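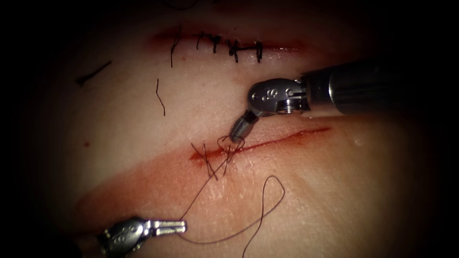
Hand Sewing Repairs That Hold

Most mending around the house needs a needle, decent thread and ten minutes. The tips on this page cover the small repairs that come up most often: split seams, missing buttons, dropped hems, holes in knitwear and torn pockets. A sewing machine is faster on long seams, but for anything under the length of your hand it takes longer to thread the machine than to do the job.

Thread

Use all-purpose polyester for nearly everything. It stretches a little, it doesn't rot, and it goes through the wash without shrinking. Cotton thread is fine on cotton quilts and cotton shirts. Old thread from a grandparent's sewing box should be tested before you use it. Pull a length between your hands, and if it snaps with a light tug, throw out the spool.

For buttons on coats, for canvas and for bag straps, use upholstery thread or button thread. Doubled regular thread will do if that's all you have.

Cut thread no longer than the distance from your fingertips to your elbow. Longer pieces tangle and fray at the eye. Cut the end at a slant with sharp scissors and it will go through the needle on the first or second try. If it won't, turn the needle around. The eye is punched from one side and is slightly smoother on that side.

To match a color, lay a single strand across the fabric. Thread on the spool looks darker than it does sewn. If you are between two shades, pick the darker one.

Needles

A pack of assorted sharps is enough for most people. Use a fine needle on shirts and a thicker one on denim. For sweaters and T-shirts get a ballpoint needle, which pushes the yarns aside instead of cutting them. Leather needles have a three-sided point and should be kept apart from the others, as they will cut woven cloth.

Throw away bent needles. Rub a sticky one with a bar of dry soap.

Closing a split seam

1. Turn the garment inside out and trim the broken threads. Don't pull on them.
2. Press the seam flat with the iron so that the old crease shows you where to sew.
3. Pin across the seam, not along it.
4. Start an inch before the split, on stitching that is still good, and finish an inch past the other end.
5. Use backstitch. Come up one stitch length ahead, go back down where the last stitch ended, and repeat.
6. Finish with two small stitches in the same spot, pass the needle through the loop and pull it snug.

Keep the stitches short, ten or so to the inch on a shirt. Pull each one until it lies flat and stop there. If the fabric puckers you have gone too far, and the seam will break again the first time it is stretched.

For a split that can only be reached from the outside, such as a cushion or a lined jacket, use ladder stitch. Take a small stitch inside one folded edge, cross straight over, take a small stitch inside the other, and go on like that. Draw the thread up every inch.

Knots

A knot at the start of the thread should be small. Wrap the end twice around your index finger, roll it off with the thumb and pull down. On thin fabric skip the knot and make two tiny stitches on top of each other.

Some repairs are better done as separate stitches, each knotted and cut. This is the way to fix a leather glove, a tarp or the corner of a dog bed. If one stitch wears through, the others stay put. Tie a square knot, right over left and then left over right, and leave a quarter inch of tail on polyester. Slick nylon needs a third throw.

Raelene Tuhiwai wrote in to say that she puts a dot of clear nail polish on each knot on her horse blankets. It works well on heavy material. Don't use it on anything you wear next to the skin, where it dries scratchy.

Buttons

Sew through a four-hole button in two parallel lines, not a cross. The thread sits lower and wears more slowly. Lay a toothpick over the top of the button and sew over it, then slide it out, lift the button and wind the thread underneath five or six times to make a shank. Coat buttons need a longer shank, so use a matchstick.

If the fabric behind the button has torn, put a scrap of cotton or a small flat button on the inside and sew through both.

Hems

Wash new pants before you shorten them. Cotton twill can lose a full inch the first time through a hot dryer. Pin the hem with shoes on, and have someone else check the back.

Catch stitch is best for stretch fabric. On everything else a slip stitch is fine, picking up one or two threads of the outer cloth each time. Hem tape will get you through an evening, but it lets go after a few washes and leaves glue behind that is hard to get out.

Sweaters

Fix holes early. A snag can be pulled through to the inside with a crochet hook and left alone. Don't cut it. A real hole has to be darned, and a jar lid or an orange under the knit will keep it from closing up while you work. Run the thread well past the edges of the hole, into sound yarn, and leave small loops at the turns to allow for shrinkage.

Pockets

Holes in pants pockets start at the bottom corner. Sew a new line across the corner, half an inch above the hole, and leave the worn part hanging below it. You lose a little depth. If the whole bag is thin, cut it off halfway down and sew on a new bottom from an old pillowcase.

Keeping supplies

Birdie Benavides keeps a threaded needle in black, one in white and one in gray, wound on a card inside the laundry cupboard. The rest of the kit fits in a cookie tin: small scissors, pins, a thimble, a seam ripper, a tape measure and a jar of spare buttons. Keep the scissors for thread and cloth only. Paper dulls them quickly.

Clean up with a magnet when you finish. Carpets hide pins very well.

Next page: Getting candle wax out of tablecloths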